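Otenix 과제 11월 진행보고 (양손 조작 정책 학습)
작성: Gion Aigner / 수신: Simone Fagundes 님 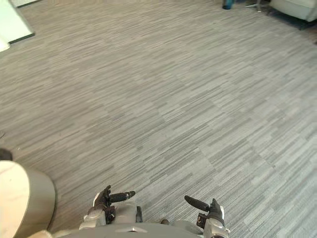 로봇 머리 시점. 양손 빈 상태, 손가락 반쯤 벌림. 바닥은 회색 줄무늬 카펫 타일.

급하게 정리합니다. 표는 다음주에 따로 보낼게요.

1. 데이터
원격조작 시연 누적 2,000건. 목표치 도달. 이 중 900건은 Urkbridge 쪽 라운지에서 수집, 나머지는 Desden 실험실. 라운지 데이터가 생각보다 쓸모 있음. 가구가 화면 가장자리에 걸리는 경우가 많아서 배경 변화가 큼. 라벨링은 Shakuntala Lodhi 담당, 거의 끝났고 중복 클립 정리만 남음.

2. 방법
지난 보고에서 말씀드린 대로 머리 카메라 한 대만 입력으로 씀. 손목 카메라는 뺐음. 대신 손이 비어 있는 대기 구간을 학습에서 버리지 않고 별도 토큰으로 표시. 예전 버전은 대기 중에도 손을 오므리려는 경향이 있었는데 이번 체크포인트에서는 확 줄었음. 원인은 아직 정확히 모름. 대기 토큰 때문인지 데이터가 늘어서인지 분리 실험 돌려야 됨.

3. 결과 (중간)
물체 집기 여덟 종 중 네 종은 안정적. 컵, 상자, 천, 스펀지. 나머지는 들쭉날쭉. 특히 얇은 물체는 엄지 접근 각도가 문제. 줄무늬 바닥에서 깊이 추정이 흔들리는 현상도 있음. Satish Venkataraman이 카펫 무늬를 무작위로 바꾸는 증강을 넣어보는 중인데 결과는 아직 못봤습니다. 단색 바닥에서는 같은 문제가 안 보임.

4. 지연 / 이슈
- 오른손 엄지 관절 교체 부품, Marinho에 발주함. 납기 회신 대기
- 학습 서버 예약이 다른 팀과 겹쳐서 일정 밀림. Subbarao Kaimal이 조정중
- 손목 케이블 고정 방식 바꿨음. 추가 비용 없슴

5. 다음 달
분리 실험 먼저. 그 다음 카펫 증강 비교, 얇은 물체 시연 추가 수집. 라운지 사용 연장은 승인이 필요하니 가능하면 이번 달 안에 회신 부탁드립니다. 예산 항목 변경은 없고 평가 영상은 공유폴더에 올려두겠습니다.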